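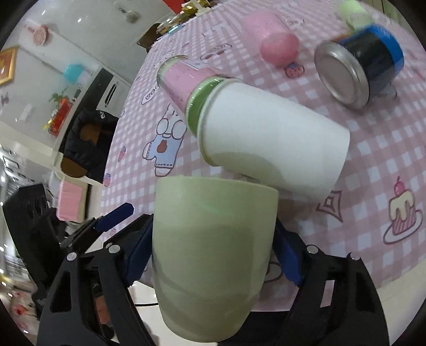 Local government in Mallora has regulated food and drink stalls for as long as there has been a night market on the harbor road. The rules have usually concerned hygiene, noise and closing hours, and they have rarely drawn attention outside the town. The amendment studied in this report concerned something as ordinary as a pale green cup with a wide rim and a narrower base, of the kind in which tea is sold at many stalls. Under the amendment, stallholders were required to serve drinks in reusable cups under a deposit scheme, and those who declined could not renew their permits.

Student: Ya-wen Chiu
Course: Local Government and Public Policy, second-year project

1. Purpose of the report

The project examines how a town council and a state government, both led by the same coalition, came to hold opposing positions on the same regulation. Its main question is which level of government had the authority to impose the permit condition. A second question is whether the parties in the coalition understood that authority in the same way before the vote was taken.

2. Background

The council is governed by a coalition of two parties, Ukex and Zavura. Ukex draws most of its support from the older harbor districts and has long favored stronger powers for the town. Zavura is the larger partner at the state level and holds the ministry responsible for small business. The opposition party, Mirani, has no seats on the council's licensing panel but is well represented among the market traders.

The amendment was introduced by Ukex members in May. It set a deposit on each cup, a fixed number of return points, and a fine of 200 for a first breach. The coalition agreement, which both parties had signed after the last election, contained one sentence on waste reduction and did not mention permits.

3. Method

The report relies on three kinds of sources: the minutes of nine council sessions, statements published by the parties, and a written questionnaire. The questionnaire was sent to 300 permit holders, of whom 200 replied. Replies were grouped by district and by the type of goods sold. Interviews with council members were requested, but only members of Ukex agreed to take part. The findings on Zavura therefore depend on published material, and this is a limitation of the study.

4. Findings

4.1 Legal authority. The town charter allows the council to attach conditions to a permit where these relate to "the orderly conduct of the market." Ukex members argued that litter falls within this phrase. The state ministry took the view that the choice of serving materials is a commercial matter and is covered by state law. The minutes show that the town attorney was asked for an opinion only after the amendment had passed its first reading.

4.2 Coalition discipline. Zavura councilors voted for the amendment at first reading and abstained at the second. Between the two votes, the state ministry issued a statement asking the town to delay. No joint meeting of the two parties is recorded during that period. Members of Ukex described the abstention as a breach of the coalition agreement, while the Zavura statement described the amendment as a local initiative to which the agreement did not apply.

4.3 Views of permit holders. A majority of those who replied supported the deposit in principle. Opposition centered on the link to permit renewal, and it was strongest among traders who sell drinks only. Several respondents wrote that they first learned of the rule from other traders. Mirani repeated this complaint in its own campaign material, although it did not propose an alternative text.

5. Discussion

The dispute is often presented in party statements as a disagreement about waste. The minutes suggest that the permit condition was the more serious point of conflict, as it would have widened the council's powers over the market. An earlier legal opinion might have narrowed the disagreement, but it would not have settled how far the coalition agreement binds councilors on local matters.

6. Present position

The amendment remains suspended while the ministry reviews the charter. Permits for the current season have been renewed under the old conditions. The questionnaire and a list of the minutes consulted are attached as Appendices A and B.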